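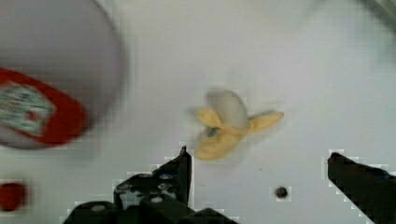

Fingers, take three

12 Dec 2018

The new fingers are on the arm! Anjana Ekanayake cut the plates at the shared shop on Khondokar Street and I spent the evening bolting them up (and dropping bolts, and crawling after them). The banana was my first target because it's such an awkward shape, with those peel flaps sticking out every which way. If the gap between the fingers suits that, I figure it'll suit most of my toy kitchen stuff.

I also moved the wrist camera back a little, so both fingertips stay in view on the way down. Pictures still smear when the arm is moving, so a faster shutter goes on the list. 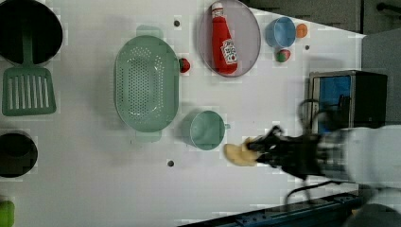 Cable routing is the other thing I keep fussing with. I want more slack near the wrist but less of it hanging under the gripper, and I've gone through 6 zip ties trying to get both. Anjana thinks a spring clip would do it, and she's usually right about this stuff. Next up is the colander, handles first. I can't wait!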